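Toaster

A toaster is a small kitchen appliance that browns sliced bread by holding it close to hot wires. The most familiar household kind is the pop-up toaster, found on countertops almost everywhere that people eat bread in the morning, and it has changed remarkably little in its general shape over the generations.

Inside each slot, thin wire guards keep the bread upright and a short distance away from the heating elements on either side. Two-slot models are the usual choice for smaller households, and a good many owners will happily tell you they have never needed more.

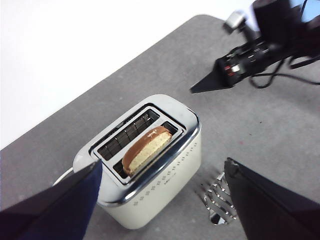 Although most toasters are sized for square sandwich bread, rolls, buns and the ends of small round loaves do perfectly well in them, provided they are cut evenly and not too thick. Enriched breads, made with butter, milk or sugar, brown faster than plain ones and are best given a lower setting. In her household handbook Grandora, the food writer Halima Urio suggests toasting such slices twice, briefly, and peeking in between.

Crumbs gather beneath the slots and should be emptied out regularly, always with the toaster unplugged and fully cooled.

See also: Bread, Sandwich toaster, Toaster oven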